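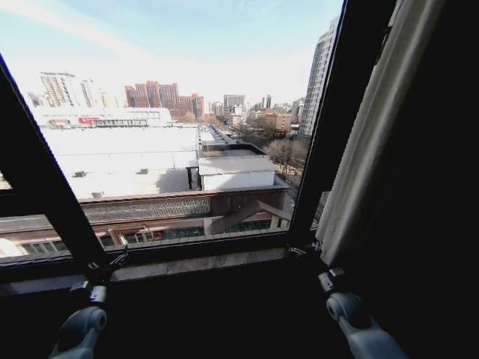

Imad Twal asked last week if the pair kit will run off a normal workbench, no floor stand, no bolting into concrete. Yes. Clamp plate is in the box now. Earlier kits didn't have it, see under Mounting.

Clondstead Pair Kit
Two-arm build for home benches and shared shops

In stock. Ships Monday if you order before 9 a.m. Otherwise it goes with the next batch.

What it is
Two small arms, one controller, one mast with a head camera bracket. You put it together yourself. Camera not included - most people have one already and the bracket takes the usual screw. From up there you get both arms coming in low on either side, with everything past the bench in view between them. Ours has a big window in front of it and the city behind that, so yes, it copes with daylight, but read the bit on glare.

In the box
Left arm and right arm, joints assembled and greased
Zesberg controller board, flashed
Mast, bracket, clamp plate
Two grippers, plain jaws
Wiring loom, labeled at both ends
Hex keys (decent ones)
Printed build sheet. PDF is newer, use the PDF

Not in the box
Camera, laptop, power strip, bench.

Reach
800 mm from shoulder to jaw tips, arm straight out. You won't work at full stretch. Payload drops off fast out there and the wrist starts to sag. Keep the job close in, elbows bent.

Mounting
Clamp plate fits a straight bench edge. Thick tops are fine, thin tops will flex and you'll see it in the camera picture as a wobble every time a shoulder stops. Put a board under. If your shop has the old Mulder benches with the lip, the clamp fouls on the lip - turn the plate around and use the back holes.
Anyone with an older kit who wants the plate, write to us with the order number. No charge, just postage.

Build time
An afternoon for the arms and mast if you've done anything like it before. Wiring is slower. Do it with the arms hanging slack and leave more loop at the elbow than looks right. Tight elbow loop is the number one thing that comes back to us.

Glare
Bright window in shot will wash out whatever is past the glass, and auto exposure then makes the inside of the room go very dark. Lock the exposure on your bench before you start a run. Or pull a curtain. Or turn the bench. We mostly lock exposure and forget about it.

Shared workshops
Noise is ok, a sort of whine on fast moves, nothing like the mill. The stop button is on a long lead so you can put it where someone walking past can reach it. Please do that. Keep the power brick off the floor, coolant and sawdust get everywhere.
Log-ins: the controller keeps separate profiles so one person's joint limits don't overwrite anothers. Set the limits before you let anybody else drive.

Grippers
Plain jaws come fitted. Furnov soft jaws also fit with the adapter, sold seperately, back in August. Don't file the plain jaws down to fit, we've seen it done and the screw strips.

Known problems
Right arm sometimes homes a little off after a cold start. Home it again. Fix is in the next firmware.
Joint caps can rattle. Dab of blue threadlock, not red.
Build sheet step for the mast has the bracket drawn upside down. Cable exit faces back.

Returns
Unbuilt, any reason. Built, if it's our fault. Keep the foam, the arms don't travel well without it.

Questions to the shop address, photo of your wiring helps a lot. Replies usually same day, slower when we're packing.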